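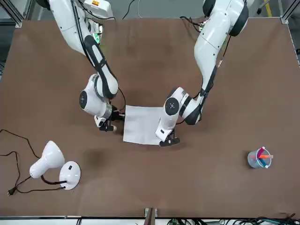 White sheet on the brown table, between the two grippers.

Plindine: Paper Folding on a Tabletop

README, version 4
Last updated 2021-11-12

What is in this folder

Plindine is a collection of short recordings of one household-size task: folding a plain sheet of paper on a table. There are 361 recordings. Each one starts with a single sheet lying flat or nearly flat on the tabletop and is meant to end with the sheet folded once, edge to edge. The paper is blank. No printed, ruled or colored stock was used in this version.

The set is meant for people who study how thin, flexible sheets behave when they are picked up, slid, bent and pressed. It may also be useful for work on finding paper edges and corners against a darker surface.

The paper

All sheets come from Skadport plain white copy stock. Two formats are included:

full – the sheet as it comes out of the pack
square – the same stock trimmed to a square before use

The format is given in the "sheet" column of the index file. Trimming was done by hand with a guillotine cutter, so the squares are not exact. If your method needs true right angles, check the corners first.

Sheets were reused. A sheet stayed in rotation until it had been used in 9 recordings or until it tore, whichever came first. Sheets that have been used a few times have soft creases, and some no longer lie flat. The "wear" column has three values: new, used and rumpled. These were assigned by eye, and the line between used and rumpled is not sharp.

The table

The table has a matte brown top with a pale metal strip along the front edge. The top was wiped between sessions but not refinished, so it has light scuffs and some darker smudges. Some of the smudges are near the middle, where the paper goes. They have been mistaken for shadows in early label checks. If you compute a background from the recordings, do it per session and not once for the whole set.

White paper on brown gives good contrast along the edges. It gives very little contrast inside the sheet, so a crease often shows up only as a faint gray line. 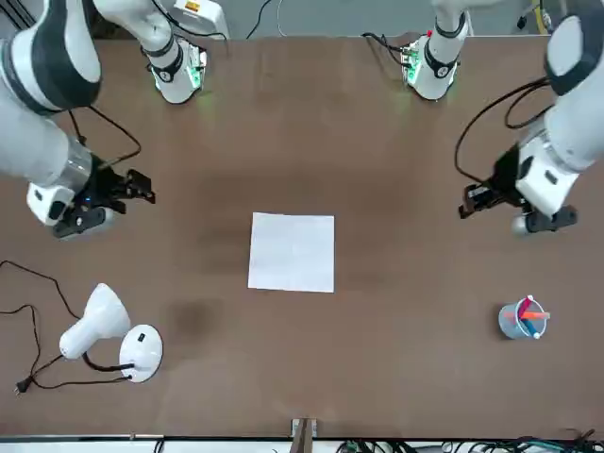
Kakakhel

Placement of the sheet

The sheet is put down by hand near the center of the table before each recording. There are no tape marks or guides. The angle was left free, and in many recordings the sheet is turned a little from square with the table edge. Placement is not recorded as a number. The first frame of each recording is the best source for it.

Other things on the table

Most recordings have only the paper in the work area. In a smaller number there is also an everyday desk item – a light-blue translucent pen cup with a white rim is one of them. These items are not part of the task. They are listed in the "extras" column. The column is blank when there are none.

Folds

There are 3 fold labels:

half – one edge brought over to the opposite edge
corner – one corner brought to the opposite corner, square sheets only
none – no fold was completed

Recordings labeled none were kept on purpose. They include sheets that slid away, sheets that sprang open again after pressing, and sheets that buckled in the middle. A fold counts as complete if the sheet stays closed for the last second of the recording. How well the edges line up is not scored.

Files

index.csv – one row per recording
recordings/ – video, one file per recording
stills/ – first and last frame of each recording
notes.txt – remarks made during the sessions

File names begin with the session number, then the recording number within the session. Numbers are not always continuous.

Known problems

Two sessions have uneven light from one side. The paper is close to pure white there and creases are hard to see.

The "wear" value was not filled in for the first session. Treat blanks as unknown.

Thin black cables pass in front of the sheet in some views and can be picked up as creases or edges by a simple line detector.

Changes in version 4

Added square sheets and the corner label. Fixed rows in the index where full and square were swapped. Replaced stills that had been saved at the wrong size.

Related sets

Grollesine covers cloth napkins on the same kind of table and uses the same index layout. The fold labels are different, so the two index files should not be merged without renaming that column.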